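Fulorov tries mornings without meetings

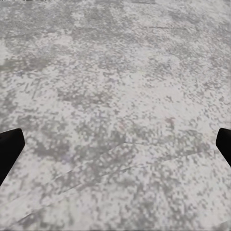 Last changed: April, 9:40

From this month, the 304 employees of Fulorov will have no internal meetings before noon. The rule comes after a trial with 14 people in the accounts team, who kept their mornings free for one task at a time.

"I finished the monthly report two days earlier than usual," said Heather Goodwin, who took part in the trial. Calls from customers are still answered - the rule is only for meetings between colleagues.

Team leaders may ask for an exception by writing to Brodie Kerslake. The company will look at the results after eight weeks.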